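Coursework > Food and Home > Project Reports > Laying a Place: A Small Study of Trays

Laying a Place: A Small Study of Trays
by Cillian Sheehan and Fuad Ayele

14 shares | 3 comments

Our project began with my grandmother, who lives in Sumham and will not drink so much as a cup of tea unless it comes to her on a tray. Fuad's family are just the same (his aunt runs the Mekonnen tea room, and she has very firm opinions on the subject!), so when we were asked to choose an everyday object and spend a term with it, we hardly had to talk it over. We wanted to find out whether a tray changes how people feel about a snack, and what makes a good one.

We started with a short survey at the Wolville library and the college canteen. We gave out 514 forms in June and were delighted to get 368 of them back, some with lovely long notes in the margin. Most people told us they use a tray when someone is poorly or when there are visitors, and quite a few said they own one they have never used at all, which we thought was rather sad.

After that came the practical part, and I must say it was the part we enjoyed most. We covered a white table with brown paper so that everything would stand out nicely, and tried laying a place in lots of different ways - big plate, small plate, bowl, no plate. Each try was given 20 minutes, including the time we spent arguing.

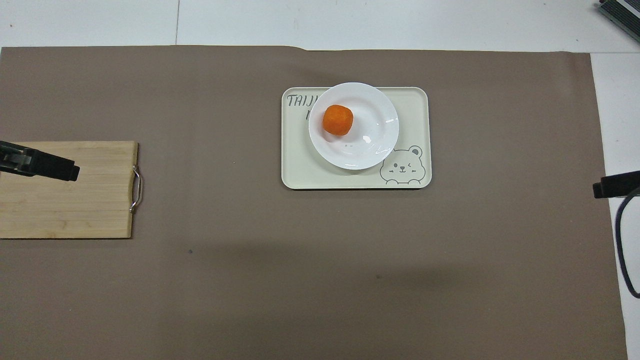 The cream bear tray with the round white plate, and the bamboo board to the left.

Fuad liked this tray from the start on account of the winking bear in the corner, and I came round to it in the end. A wide plate is a bit of a squeeze, and ours went over the top edge of the tray and hid some of the lettering, but the bear could still peek out, so we kept the plate towards the left. We also found that a single piece of something bright orange looks very cheerful on plain white.

The wooden board was my idea. I had thought people might prefer it for bread and cheese, and the loop handle is handy for carrying, but with no rim I would not trust it on the stairs.

If we did the project again we would ask some younger children too, and borrow a few more trays from the Teltden charity shop. Our write-up was meant to stop at 1000 words and the first draft went well past that - Fuad did the cutting, and I am still sorry to have lost the page on doilies.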